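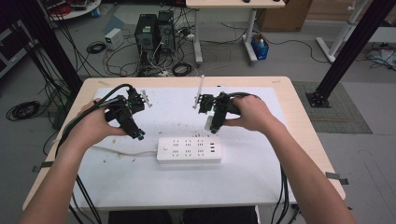 What is the Riltesus pedal set, and will it bolt to my rig?

A three-pedal set for sim racing, built around a load cell brake, and it bolts to any rig with a flat pedal plate and slots or holes you can get an M6 bolt through. If your rig is an office chair and a determined expression, read the section on mounting first.

Riltesus Load Cell Pedals
Made by Kovalchuk in Flestville. Sold by Carelow.
In stock. Ships boxed, with the throttle, brake and clutch already on the baseplate.

Overview

Most people who get into sim racing buy a wheel. They buy a bigger wheel after that, and a rim with more buttons on it than they have fingers, and they keep braking forty feet too late with the springy little pedal that came free with the first one. We sell wheels too, so we have no complaint about this. But if you race touring cars online and keep arriving at the first corner in somebody else's trunk, the pedals are where your money should go.

The Riltesus brake measures how hard you push. The pedal that came with your wheel measures how far it moved. Your leg is pretty good at remembering force and pretty bad at remembering distance, especially on lap 25 with a tin-top on each side of you and one more leaning on the back bumper. After a few evenings with a load cell you stop looking for the braking pressure and your foot just goes there. The first evening is usually terrible. Give it the few evenings.

Kovalchuk has made one pedal set in its life and keeps making it. There is no Pro, no Ultra and no Founders Edition. There was a change to the throttle spring in March, and if you bought before then you can order the newer spring for the price of postage.

Brake

The load cell is rated to 200 kg. You will not push that hard. We've had customers write in to say they will, and we admire them, and we ask that they check their seat brackets.

Resistance comes from a stack of rubber pucks that you can rearrange. Soft pucks give you longer travel, something like a road car. Hard pucks give you very little travel and a sore calf, which is closer to what a race-prepared touring car feels like. The pedal comes with a mixed stack fitted. Changing it takes a wrench and some patience with small washers, and at least one of those washers will go under the desk.

The pedal face moves up and down on the arm, and the arm itself can be set at 3 angles. Start with the middle one.

Throttle

Light, smooth and a bit dull to describe. The sensor is contactless, so there is no pot inside to get scratchy and start telling the game you have lifted when you haven't. Spring tension is set with a knurled collar you can turn by hand. Drivers of front-wheel-drive cars tend to like it stiffer than they expect, having discovered what happens when all the power arrives at wheels that are already busy steering.

Clutch

You get one. Many touring cars in the popular sims use a sequential gearbox and ask for the clutch only when pulling away, so it may spend most of its life as a footrest. It is a very well made footrest. You can unbolt it and run the set as 2 pedals, which frees up room for a large left shoe.

Mounting

Please don't use these on a bare floor. The baseplate has rubber strips underneath, and on carpet they will hold out against a hard stop right up to the moment they don't, after which you and the pedals will be in separate parts of the room. An aluminum profile rig is best. A folding wheel stand will work if it has a rigid pedal deck and you keep the softer pucks in. If you sit in a chair with casters, you need wheel locks for the casters, or a wall.

Bolts, nuts and washers are in the box. The wrench in the box is fine for emergencies. Use your own.

Connecting

One USB cable runs from the pedals to the PC. They show up as their own controller, so they will sit happily next to a wheel from any brand so long as the sim lets you use more than one device, and the main PC titles do. They do not plug into a wheelbase. They do not work on consoles, and no adapter we have tested changed that in a way we would put our name to.

Plug them straight into the computer. A cheap unpowered hub can drop the connection, and it will choose Turn 1 to do it.

Calibration

The software is plain and gray and does what it says. Press each pedal as far as you plan to press it in a race, save, and close it. For the brake, set the maximum to a hard push that you can repeat while tired. People get excited here and set it to the hardest shove they can manage, and then spend the whole race at 70 percent braking with a shaking leg.

Set the deadzone low. Drive ten laps before you touch anything else. Change one thing at a time, and write down what you had before, on paper, where a software update can't get at it.

A word from the bench

Lev Skoryk looks after pedal returns for us, and he asked for this part to go in. "Half of what comes back as a faulty brake has a loose lock nut on the push rod. Tighten the nut. If it's still wrong, send it to me and I'll say sorry."

In the box

Riltesus baseplate with throttle, brake and clutch fitted
Spare pucks, soft and hard
USB cable
Mounting bolts, nuts and washers
The wrench mentioned earlier
Printed setup sheet

Not in the box: a heel plate (sold separately), a rig, talent.

Care

Wipe the pedal faces now and then. Put a dab of the recommended grease on the pivot bushings when they start to creak, and keep it well away from the pucks. Race in socks or thin-soled shoes. Work boots have been tried.

Warranty and returns

Kovalchuk covers the set for 2 years, load cell and electronics included. Pucks wear out and are not covered, much like brake pads. You can return an unused set to Carelow within 25 days, in its own box, with the washers. A set that has been bolted down and driven can come back too, with a deduction for whatever has to be replaced.

Page last updated 2020-12-02. Prices and stock are checked each morning before the first pot of coffee is finished, so if something looks wrong, write to us and we will look again after the second.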